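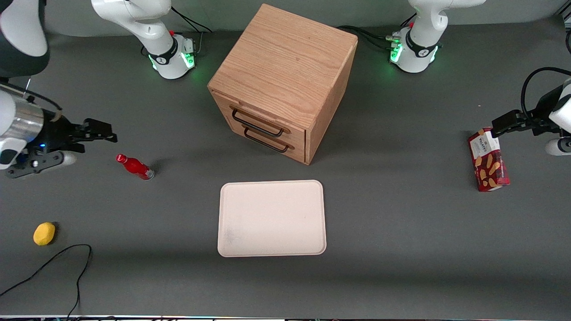

Student Projects / Home and Storage

Where Small Things Go: Storage Habits in Shared Student Apartments
Leen Sabbagh and Tamer Chamoun
Supervisor: Siham Kanaan

In our course we had to choose one problem of daily life and study it during one term. We chose the small things which people lose at home, such as keys, chargers and receipts. We gave a short questionnaire to students living in the Serura and Nurness buildings, and we received 168 answers. In March we also visited 2 apartments and asked the people there to show us where they keep these things.

Most of the students told us they have one drawer for everything. They put a thing inside quickly, but to find it again takes them much longer. Students who use an open tray near the door said they lose their keys less often. However, they also complained that the tray becomes full of coins and old papers.

One weakness of our work is that we asked only students. Families may have other habits. Hussam Nimri from the Prokia group suggested that we repeat the questions with older people, and we would like to do this next term.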